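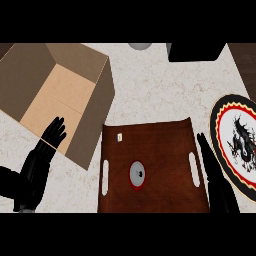

4.3 Recording episodes for the tray and box task

Before you start, check that the simulator is open with the Tradus scene and that both arms answer to the hand controllers. If one arm moves late, close the session and do the calibration of section 3 again.

1. Choose the task "Tray to box" in the left menu. Type your operator name in the same way every time. Maya Zoubi and "maya z" are saved as two different people.

2. Press Reset. The positions of the tray, the box and the plate change a little at each reset. Please do not reset again only to get an easier position. The model must learn also from the difficult ones.

3. Look at the scene from the top view before you move. Find the two handle slots of the tray and the small things lying on it, such as the round one with the red rim.

4. Press Record and wait for the tone. Movements made before the tone are not saved.

5. Work with slow and steady movements. Keep the left hand clear of the box walls when you move it away, and give the right fingers enough room on the plate side.

Note: The plate is not part of this task. If you touch it and it moves, finish the episode and mark it "contact".

6. Press Stop when both arms are at rest. An episode can be 30 seconds long at the most. After this time the recording ends by itself and the episode is marked "incomplete".

7. Give the result: success, failure or contact. Do not delete failures. They are kept in a separate folder and we use them for the checking model.

CAUTION: Do not change the camera view during a recording. The view is stored only once, at the start, and the whole episode will be wrong.

One full set is 300 episodes. Make a pause after every 20, also if you do not feel tired. Upload the set to the Granbridge server before you close the program, and write to Hussam Zein if the upload stops with error 108.

4.4 Checking the saved episodes

Open the list and sort it by length.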